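Grurkeck Helpdesk
Ticket 5235: grasp attempts dropping out of the set after upload
Queue: data collection / bin picking
Opened by: Chenxi Zeng
Assigned: Christos Politis
Opened: 2019-07-17
Priority: high (was normal)
Status: closed, one follow-up open

Chenxi Zeng, 08:41
Overnight upload finished but the count is short. Cell says 52 runs recorded, Ustex shows 35. No error on the cell side, green tick next to every run. Checked the disk, all 52 folders there, sizes look normal. Tried re-sending one of the missing ones by hand, goes through, gets a tick, never shows up in Ustex. Need these for the retrain so pls look this morning if you can.

Christos Politis, 09:06
Looking. Can you send the run numbers that are missing? And did anything change on the cell yesterday. Anything at all, even if it seems unrelated.

Chenxi Zeng, 09:15
List attached (missing_runs.txt). Not one block, they're scattered but all in the second half. First half is complete.
Changes yesterday: new objects in the bin, swapped after lunch. Restarted the gripper driver once, it had lost the connection. Thats it I think.

Christos Politis, 09:32
OK so second half = after the swap. Ustex drops a run silently if the label file doesn't validate. It's a bad design and there's a ticket for it already. Which objects went in? And did they get added to the object list before you started recording?

Chenxi Zeng, 09:40
Added them in Skesex, same as always. Still have the current set in the bin, haven't touched it. Grabbed one from the fixed cam just now so you can compare against the list.

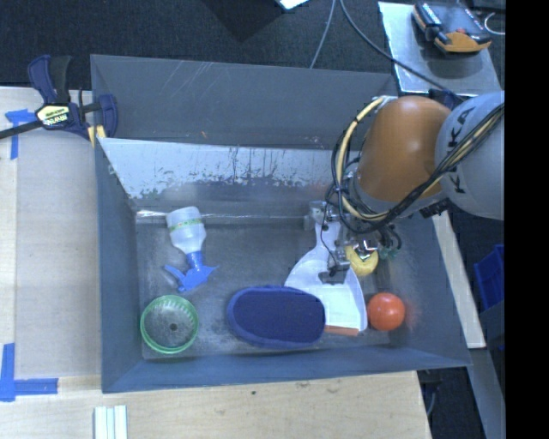
Current set, arm down at the dustpan, 09:38.

Christos Politis, 09:58
Thanks. Going through the list against that:
dustpan - in list, ok
spray bottle - in list, ok
red ball - in list as "ball_red", ok
green rim basket / bowl - in list TWICE, once as basket and once as bowl
dark blue slipper sole thing - not in list at all under any name I can find
yellow thing next to the gripper - can't tell from this angle what it is. What is it called on your side?

Two entries for one object won't fail validation by itself, but a missing one will. So any run where the arm went for the slipper gets thrown out. Would explain why it's scattered.

Chenxi Zeng, 10:07
Oh no. I did add the slipper. Typed it in, saved, saw it in the list. Yellow one is "yellow_03", leftover from the old set, has always worked.
Basket/bowl is my fault, I added bowl and somebody had basket in there from before.

Christos Politis, 10:11
Saw it in the list in Skesex or on the cell?

Chenxi Zeng, 10:12
Skesex

Christos Politis, 10:25
Then it's the sync. The cell pulls the list from Skesex when the gripper driver starts, and only then. You restarted the driver when, before or after adding the slipper?

Chenxi Zeng, 10:34
Checked the log. Restart 13:20, slipper saved 13:26. Bowl was before the restart. So yeah, the cell never saw the slipper.

Christos Politis, 10:49
There we go. The runs themselves are fine, images and joint data all there, they just have an empty object field in the label. Don't record them again.

Steps:
1. Stop recording if you have anything going.
2. In Skesex merge bowl into basket, keep basket.
3. Restart the gripper driver. Arm up and clear of the bin first, it homes the fingers on start and right now they're over the dustpan.
4. Check the list on the CELL has the slipper. Not the Skesex page.
5. Run relabel on the missing runs only. Use your txt file as input.
6. Send again.

Don't delete the originals until Ustex shows the full count.

Chenxi Zeng, 11:30
Steps 1 to 4 done, slipper is there now. Relabel running. Slow.

Chenxi Zeng, 11:52
Relabel stopped, "9 runs skipped, target ambiguous". What does it want?

Christos Politis, 12:03
It guesses the target from where the fingers closed. If two things overlap it gives up. Your slipper is lying over the bottom part of the dustpan so if the later runs looked like that picture it can't say which one the arm was after. You'll have to set those by hand, open each and look at the last second before the lift.

And please keep runs where it grabbed the wrong thing or nothing at all. Mark them fail. The model needs the misses too, last time we got a batch with all the misses cleaned out and it was useless for training.

Chenxi Zeng, 13:44
Done by hand. 2 of them I really can't tell, fingers closed on both. Marked as unclear, is there a proper tag?

Christos Politis, 13:50
"multi". Gu uses it for double picks, they get held out of training but kept for testing. Change to that and send.

Chenxi Zeng, 14:21
Sent. Ustex shows 52. Thank you!! Starting the retrain from this set.

Christos Politis, 14:29
Good. Closing. Cause: object added after driver start, list on cell out of date, labels with empty target, Ustex rejected without a message.

Follow-up (open, mine): cell should refuse to record when its list is older than the one in Skesex. Until thats in, restart the driver after every object swap, and read the list on the cell before run one. Putting it on the swap checklist today.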